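Home Posts Replies Media Search

Wrote up the rules we use for handheld gripper sessions at Saltine. People keep asking, so I'm putting them here. Short version first: one person per tool, one log per session, and the floor stays open.

We don't close the space when we record. People walk through with bags, sit down, take calls. The rule is that they have the right of way. If you're holding a gripper and someone crosses your path, you stop and let them go by.

Stop means stop moving your arms too. A lot of new operators stop their feet and keep swinging the tool around to line up the next pick. Hold it still at chest height until the path is clear.

Two tools in the same area is fine. Three needs a spotter. The spotter carries nothing and does nothing else.

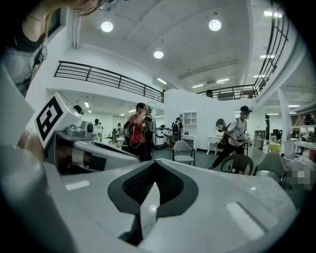
Markers get checked before every session. Flat on the block, no lifted corners, no tape over the black squares, no fingerprints you can see under the ceiling lights. If a marker is damaged, replace it. Don't press it back down and hope.

Same with the fingertip pads. Wipe them, look at the textured side, close the gripper on a card 2 times. If the card slips, swap the pad and write it in the log.

Cables. Nothing trails on the floor. If your device has a cable, it goes up the arm and into a pack or a pocket. This one came out of the Olier sessions, where we had it as a suggestion for months. It is now a rule.

Faces get blurred before anything leaves the building. So do screens and name badges. There's a notice at the entrance with a contact address, and if someone asks to be removed we drop the whole clip — no cropping around them.

On numbers: our last full set was 2,196 clips against a target of 3,000. We could have hit the target by keeping the bad ones. The Arriaga checklist we borrowed from says to review a sample. We review every clip, and it's slow.

If you reject a clip, write down which rule it broke. "Looks off" is not a reason. After roughly 100 rejects you can see which rule people don't understand, and that's usually a problem with how the rule was written.

Next revision is due in June. Open items are battery swaps during a session and whether the Vadis log format is worth moving to. Send me your version if you have one, even if it's a single page.

Contact · Terms · Privacy · © 2020 · Back to top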